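ok so. moving apartments in Clarncombe, a thread, because I need to yell somewhere

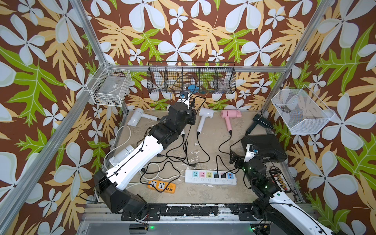
Clarncombe, 2025-10-25

1/ lease is up in November. landlord wants 124 more a month. for the same place. same drip in the same tap. so we're going

2/ first place we looked at was on Villanueva. gorgeous stairs. zero closets. where do people put coats?? the agent said "a rail" and kept walking

3/ second place: fine! totally fine! then a bus went by and the windows hummed for 15 seconds. I timed it. next

4/ third one we're taking. ground floor, weird kitchen, good light in the morning. deposit is 2560 and I felt that in my teeth

5/ anyway. packing. started with the bathroom bc I figured it would be quick. it was not quick. how does a household of 2 own this much half used sunscreen

6/ throw out rules so far: if it's expired, gone. if it needs a charger we can't find, gone. if it dries hair and there's already one in the keep box, gone, no speeches

7/ cables are a whole other thing. I have a bag of them. I had the same bag at the last place. didnt open it once in between

8/ movers. Jukley quoted by the hour, Jasora quoted flat. went with Jasora bc of the stairs at this end, I do not trust an hourly rate and a third floor walkup

9/ they want the boxes closed and labeled the night before. fair. my labels currently say "kitchen", "kitchen ish" and "ask me"

10/ address changes done: bank, work, dentist. not done: everything else. the power company form timed out on me twice and wiped the whole thing

11/ if you've got spare boxes, the small ones pls, not the giant ones. filled a giant one with books last night and now its furniture

12/ also does anyone want a shelf. tall, white, leans a bit. free, you carry it

13/ ok found the tape. it was under the tape receipt. back to it, will update when we have keys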